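Como um robô aprende a pegar nas coisas?

Olá! Chamo-me Jocelyn Dufour e trabalho numa oficina onde se experimentam mãos de robô. Sim, é mesmo isso que faço o dia todo, e ainda me pagam! Hoje vou contar-te como comparamos umas com as outras.

Primeiro, uma palavra nova: pinça. É o nome que damos à mão do robô. Quase nunca se parece com a nossa. Em vez de cinco dedos, costuma ter dois ou três, que abrem e fecham como quando tu apanhas uma ervilha do prato (às escondidas, para a dar ao cão).

Dedos finos ou dedos gordos?

Na nossa oficina, em Nornside, temos duas pinças preferidas. A Verden tem dedos finos e compridos. A Poirier tem dedos largos e macios, de borracha. Qual é a melhor? Depende do trabalho!

Faz esta experiência em casa: calça umas luvas de inverno bem grossas e tenta apanhar uma moeda da mesa. Difícil, não é? Agora tira as luvas e tenta outra vez. Com as luvas, és a Poirier. Sem elas, és a Verden. Mas se eu te pedir para segurares um pêssego maduro sem o amachucar, aí as luvas já dão jeito.

O teste do computador aberto

Um dos testes de que mais gosto é o do computador. Deitamos a caixa de lado, tiramos a tampa e o robô tem de trabalhar lá dentro, no meio de cabos, placas e peças de metal. É como jogar àquele jogo de tirar pauzinhos sem mexer nos outros!

A peça mais delicada é o processador, que é o "cérebro" do computador: pequeno, quadrado e muito sensível. Mora num encaixe que tem uma alavanca. Com a alavanca levantada, o encaixe fica aberto. Ao lado do computador pomos um tabuleiro cinzento, feito numa impressora 3D, com um lugar para guardar o processador - assim o robô sabe sempre onde ele está.

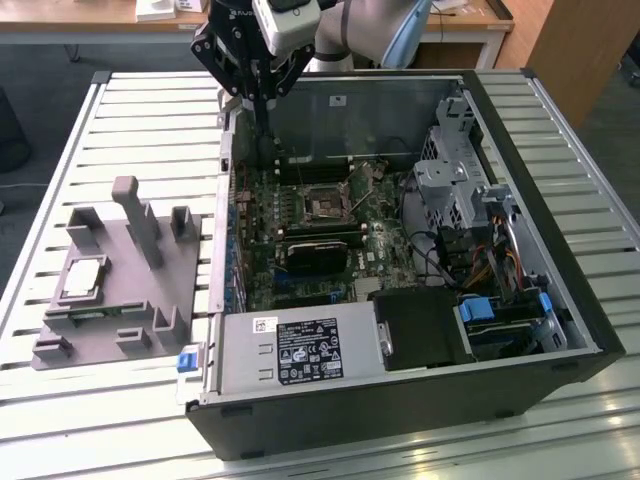 E os olhos do robô?

Uma mão sem olhos não vai longe. Por isso prendemos uma câmara pequenina mesmo à pinça. Quando a mão desce, os olhos descem com ela! A minha colega Hélène Desjardins também experimentou pôr a câmara só no teto. Via-se a mesa inteira, mas o próprio braço tapava as peças quando se aproximava. Experimenta desenhar com a cabeça encostada ao braço e percebes logo o problema.

Como sabemos quem ganha?

Repetimos. E repetimos. E repetimos mais um bocadinho! Cada pinça faz a mesma tarefa 200 vezes, e nós apontamos tudo num caderno: pegou bem, deixou cair, bateu na caixa. No último teste com peças pequenas, a Verden deixou cair a peça 20 vezes. A Poirier deixou cair muitas mais, coitada, mas depois vingou-se no teste da fruta.

Agora estamos a preparar a terceira pinça, a Ollitlow, que tem dedos que se podem trocar. A Hélène aposta nela para tudo. Eu continuo a torcer pela Verden. Em janeiro fazemos o grande teste às três, e depois conto-te como correu!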